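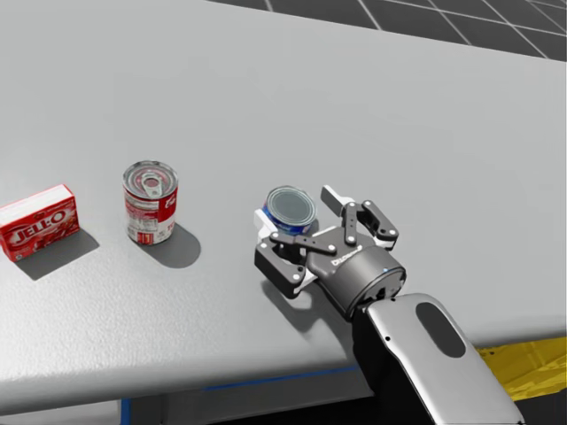

Blue tin in the gripper. Soup can and Jell-O box still in the row.

Friday, notebook, pantry task

We use cookies to remember your settings and count visits. By continuing to browse you accept our cookie policy. Accept / Manage

Picking this up from the August entry, where I left the pantry task half set up. The question from the Trivdale group is still the same one: can a two-arm bench put away a small load of groceries without a person standing next to it? Everything below is sim. No hardware time until the Dobson bench is free again.

Objects are the usual grocery set. Boxes, tins, cans, nothing soft and nothing in a bag. I know that is the easy end of the pantry. A real grocery load has bread and a net of onions in it, and we don't have good models for either one.

Started on the short blue tin, because it was the worst item last time. It is wide for its height, so the fingers have to come down close to the tabletop to get a decent amount of the side wall. If the approach is a little high, the pads close on the rim and the tin tips as it comes up. If it is low, the fingertips touch the table and the planner aborts. I moved the approach height down in small steps until the aborts started and then backed off one step.

The tin still tilts in some of the lifts. For a chore this might not matter. A person picks up a tin of fish any old way and straightens it on the shelf. The arm doesn't straighten anything unless we write that part, so for now the tilt goes straight through to the place step and the tin comes down on its edge.

Checked the grip from the wrist camera as well. When the tin is centered, the pads sit against both sides and the lid faces straight up at the lens. That is a good thing to test on, since the lid is shiny and easy to find. Idea for next week: if the lid outline is too far off round, put the tin down and grab it again. Cheap check, no new sensor.

The same view shows how much of the label we lose. Once the fingers are around the tin there is only a band of blue and a bit of white with print too small to read. Any reading of labels has to happen before the grasp, from the overhead view. Somik (our label matcher) was being called after the grasp, so I moved the call. It had been guessing from color this whole time.

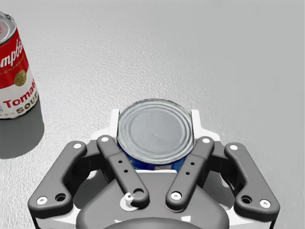

Clearance to the neighbors

With the starting layout as it is, the soup can is well out of the way of the tin. I don't trust this layout as a test of anything. On a kitchen counter things get set down touching each other, and the gripper needs open space on both sides of whatever it is picking up. The outer links swing wider than the fingers do, and they are what will hit the next can over.

Tried pushing the objects closer together by hand in the editor. The tall can is forgiving, as you can come at it from higher up and stay over the top of the low stuff. The small box is not forgiving when something stands right next to it. Two options:

- nudge the neighbor aside with a closed gripper first, then pick
- pick in order from the outside of the row and work in

Second option is less work and I went with it. The first is what a person does without thinking, and I expect we will need it sooner or later.

The pair at the left end is the real problem. The dark blue tin with the pale lid sits at an angle up against the red and white carton, and the left arm has to choose which one goes first. Take the carton and the tin may fall flat. Take the tin and the carton may stay up or not. For now the left arm does the tin first with a slow lift. I have not worked out a rule for this, only a preference for this one layout.

Work split between the arms is by position only. Left arm gets whatever is on its side of the center line, right arm gets the rest. The can near the center is a toss-up and gets assigned to whichever arm is idle. Both arms must not reach for the center at once, so there is a lock on it, and the lock costs us time.
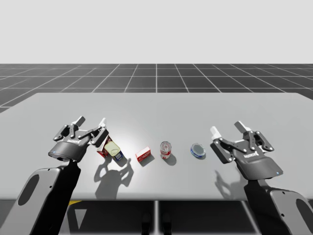
Overnight batch

Set up 1,000 runs with the object poses shuffled, limited to a small shift and a small rotation per item. Prollo is doing the logging. I changed the following from the last batch:

- time limit per pick is now 15 seconds, then the arm backs off and goes to the next item
- a drop off the table edge ends the run
- a tin placed on its side is scored as a miss, even if it is in the right spot
- arm waiting on the center lock is logged separately from arm stuck

The last one matters. In the old logs a waiting arm and a stuck arm look the same and I spent most of a morning chasing a fault that was only the lock.

Also asked for a wrist frame at the start of each run, before the arm moves in, with the fingers fully open. The opening width gets read off the joint values anyway, but I want something to compare with if the numbers look strange. Two batches ago the gripper model loaded with the wrong linkage limits and every width in the log was wrong by the same amount.

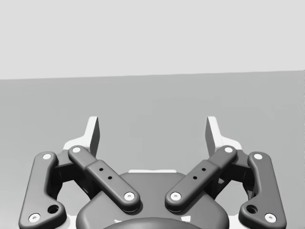
Wrist camera, gripper open, nothing between the fingers. Pins at both ends of all four links.

Where this leaves the chore question

For rigid items with space around them, on a flat table, under steady light, I would say yes, slowly. For a counter with things leaned on each other, no, or not with what we have in the planner now. The grasp itself is the part I worry about least. Deciding the order, noticing a bad grip and fixing it before placing are where the hours are going.

Speed is a separate complaint. A person clears this row in a few seconds and is already looking in the bag for the next thing. I don't think speed rules it out for the night-shift restock case, where the shelf only has to be full by 7 in the morning. At home it would drive you up the wall.

To do

- lid roundness check, with re-grasp
- slow lift only for items in contact, normal speed for the others
- closed-gripper nudge, first try on the tall can
- find out if the friction on the small box is a measured value or a default
- ask Dobson for bench time, 9 a.m. slot if there is one
- read the lock-wait column in the batch log before touching anything else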